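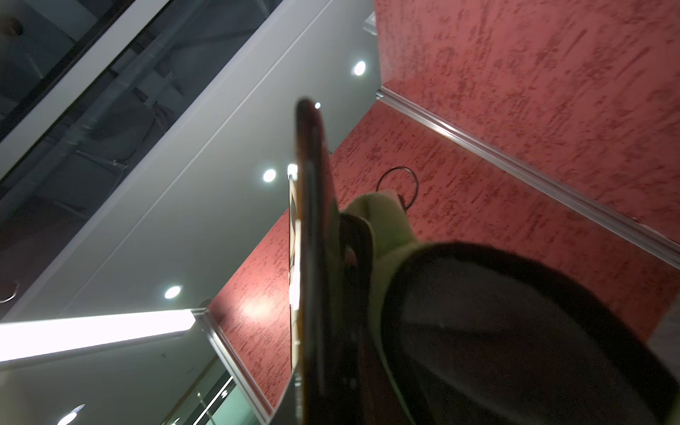 The Kiltari cell is a two-arm robot workstation used for handling trials with household goods. It was built at Prodside, in Jodmont, and is normally run by one operator. The name is also used for the maintenance routine written for it.

Layout

Both arms are mounted on a silver aluminum rail along the front of the enclosure. The walls have a mottled dark-red finish, and aluminum posts run along the corners. Each arm ends in a black gripper. Work objects are placed on a gray floor panel between the arms and the back wall. They include cloths, plates, books, a stapler and a pink plastic basket.

Setup

The rail is bolted down first and checked for level. The arms are then fitted, left before right, and their base screws are tightened in two passes. Cables follow the links and are left with enough slack for full wrist rotation. The operator jogs each joint through its range at low speed before any object is put in the cell. 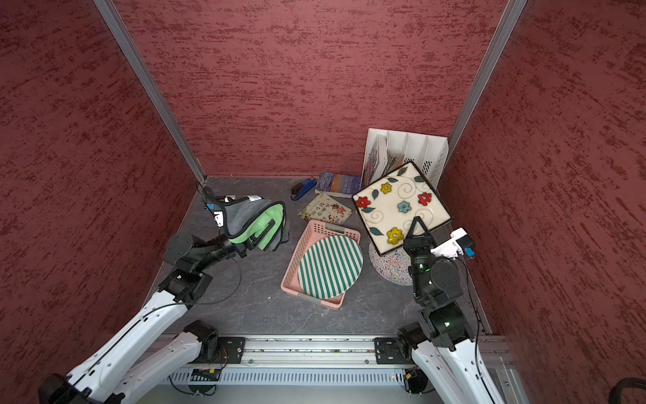

Vol. 22, p. 62

Calibration is done with the floor panel cleared. Each gripper is brought to the same set of reference points, and the offsets are stored in a control program called Du. A warm-up of 60 minutes is specified, after which the points are taken again. If the second set differs from the first, the base screws are retightened and the procedure is repeated.

Care

Gripper contact surfaces are wiped after each session. Fleece and toweling shed lint, which collects around the finger joints and is removed with a soft brush. Cable connectors are inspected every 2,000 cycles. Wrist cameras are recalibrated whenever a bracket has been loosened. 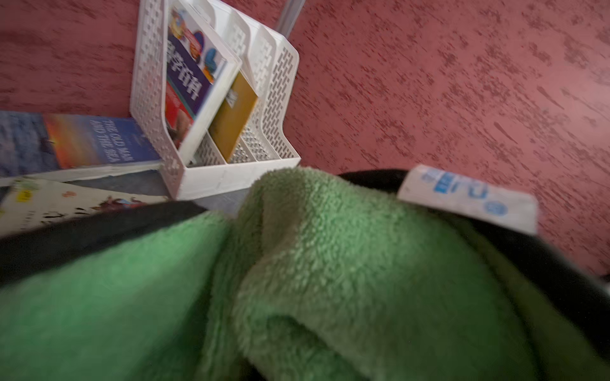 Repair

A worn finger is replaced together with the one opposite. The arm is parked and powered off before the wrist connector is unplugged. After a repair only the affected arm needs new offsets, unless the rail has been moved.

See also: Du (control program); Prodside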